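Minutes of the shared kitchen meeting, 02/05/2022
Taken by Kulsoom Minhas, typed up the same evening with a cup of tea
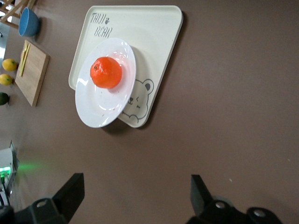
Present: Saqib Soomro (in the chair, the real one with arms), Shagufta Bangash, Talha Dogar, Jyoti Dhillon, and me. Apologies from the two new people upstairs, who I think didn't get the email. Saqib will check what address we have for them.

We started a bit after the hour while Talha finished washing up from lunch. I've written these the way I talk, as usual. If you want them stiffer, you can take a turn!

1. Last time's minutes

Everyone had read them except Talha, who read them at the table while we waited. One correction from Shagufta: I wrote that she had offered to descale the kettle every month. She offered to descale it once, and has done so. Corrected and agreed.

Left over from last time: the drawer that sticks (done, Saqib rubbed a candle along the runner and it slides fine), the missing lid for the big pot (still missing), and the spare key (Jyoti has it, and it's on the blue ribbon).

2. The table

This was the long one. Jyoti raised it back in January and we never got to it. Her point is that the big brown table is the only decent work surface in the kitchen, and it has turned into the place where things go when people don't want to decide where they live. She'd like the middle kept free for cooking and eating, with whatever has to stay out lined up along one side.

Shagufta agreed about the middle but didn't want us to get too strict. She likes a kitchen that looks as if people eat in it, and I have to say I'm with her on that. Talha said he doesn't mind what's on the table so long as he can roll out dough without moving 17 things first. (I think he was guessing at the number, but we all knew the feeling.)

We went back and forth for quite a while. Saqib suggested a shelf above the table, and then we all looked at the wall and remembered what happened to the last shelf. So no shelf for now. What we settled on is this: the left side, as you come in, is for things that stay out. The wooden rack can stay there, and small bowls can go beside it. The rest gets cleared after each meal by whoever ate last. Jyoti asked for it to be reviewed after a few weeks and we said fine.

Talha wanted it in the minutes that chopping boards don't count as clutter. Noted, Talha.

Action: Jyoti to write a short note for the inside of the cupboard door. Short, please – the last one went on to a second page.

3. The bear tray

I was surprised how much everyone had to say about a tray. It's the cream one with the bear's face and TAIJI BEAR on it, and Shagufta brought it in from her sister's. She is happy for it to belong to the kitchen now, which was kind of her, and we thanked her properly.

The question was what it's for. Saqib has been using it to carry his tea to the other room and then leaving it there, so Jyoti goes looking for it when she wants to put fruit out. Jyoti thinks of it as the fruit tray. Talha thinks of it as the tray for hot things, which Shagufta was NOT keen on, as she isn't sure how it takes heat and would hate to see the bear go brown. I said I mostly think of it as the nice tray, and got told that isn't a use.

Agreed: it lives on the table and holds the fruit plate. For tea, use one of the plain trays in the tall cupboard. There are plenty and they're perfectly good trays. Nothing straight out of the oven goes on the bear. If you borrow it for a birthday or for someone ill in bed, bring it back by night.

Shagufta also said to wipe it with a soft cloth and not the green scrubber, because her sister scrubbed the lettering off another one that way.

4. Plates

We own too many plates of some kinds and too few of others. Saqib would like to get the white ones with the wide rims down to 8, so that the stack stops leaning on the glasses. I was sorry to hear it as I like those plates. They're good for anything with a sauce, and one piece of fruit looks lovely on them. But I can see that the cupboard door won't shut properly.

Shagufta will take the extras to her cousin, who is setting up house. Chipped ones go out altogether. Talha asked whether a chip on the underside counts and there was a real split in the room, so we voted: three said it does, two said it doesn't. I was one of the two and I accept the result.

We also talked about rinsing. Plates that go out on the table should be looked at in decent light first. I've put plates out myself and then seen specks on them once they were under the lamp, so I'm not pointing at anyone. Saqib thinks the dish towels are partly to blame and wants them washed on a hotter cycle. Agreed to try it.

Action: Shagufta to sort the plates. Saqib to do the towels.

5. Fruit

Jyoti does the fruit shopping and would like some guidance. We get through oranges and tangerines very fast, bananas at a fair pace, and pears hardly at all. She bought a bag of pears last time out of optimism and most of them became Talha's chutney (very good chutney, there are two jars left, ask him).

She wants to buy more of the small orange citrus, whichever kind is sweet that week, and stop the pears until someone asks for them. Nobody argued for the pears. Shagufta would like the occasional lemon kept back for cooking and not squeezed into Saqib's water every morning. Saqib offered to buy his own lemons. Taken up at once!

We also agreed on the old rule about the last piece. Whoever takes the last one off the plate either refills it from the bag in the bottom of the pantry or tells Jyoti that the bag is empty. Peel goes in the compost pail and doesn't go back on the plate. I know we've said this before.

Talha asked if fruit would keep better in the fridge. Jyoti said yes, probably, but then people forget it's there and we end up finding it at the back. We're leaving it on the table where people will see it and eat it.

6. Small bowls

Short item. The small blue bowls are for dips, salt, beaten egg and so on. They aren't for screws. Talha apologized. He has been fixing the hinge on the pantry door and wanted somewhere to put the screws, and he's going to bring in a jam jar.

Jyoti asked that the bowls be stacked upside down in the cupboard, which she says keeps the dust out. Shagufta stacks them right way up and says the dust gets in either way. We agreed that whoever puts them away can choose.

7. Shopping and money

Saqib went through the jar. We have 100 in it after paying for the rice, oil, and dish soap, which is better than last time. He'd like to put some of it toward a proper dish rack with a drip tray under it. Talha has seen one by Tokgöz that he likes the look of, and Shagufta thinks Vaka has something similar that would fit the counter better. Neither of them had measured the counter. Saqib will measure the counter.

Jyoti asked about getting the bulk flour from Rukisero again. The last sack was good but it came on a day when none of us was home and sat in the hall. If we order, someone needs to be in. Talha said he'd do it, seeing as most of the flour ends up on his side of the table.

Zosa, where we get the dish soap, has changed its opening hours and now shuts earlier than it used to, so don't leave it until after work like I did.

Action: Saqib to measure and report back with both racks. Talha to order flour and be in for it.

8. The supper

We're having the neighbors in for supper and there'll be nine of us at the table. It's a squeeze but we've managed it before with the bench from the hall. Talha is making flatbreads and a lentil thing. Shagufta is doing rice. I'm on salad and I'd be glad of help with the chopping, if anyone can come down a bit early.

For dessert we went around in circles. I suggested a cake, Saqib suggested buying a cake, and Jyoti said that after all that food people really only want something cold and sharp. So it's peeled oranges with a bit of cinnamon and some mint if the plant is still going. They can go out on the good white plates before the extras leave the house – Shagufta, please hold off on the sorting until after the supper.

Jyoti will bring down her tablecloth. There was some feeling that the table looks better bare, mainly from Talha, but it's her tablecloth and she ironed it, so it's going on.

9. Anything else

The lamp over the table is very bright and leaves a glare on everything shiny. Saqib has a softer bulb and will try it out. If you can't see to chop, tell him and he'll change it back.

The big pot lid: Shagufta has asked next door. They have a lid, but it's not ours. They'd like to know if we have theirs. Everyone to look.

I asked if someone else could take the minutes next time. There was a silence, and then Talha said he would, as long as he can do them by hand. Agreed, with thanks, though we've all seen his handwriting.

Next meeting after the supper, same place, same time, and Jyoti will bring samosas. Please send me any corrections before then.

K.M.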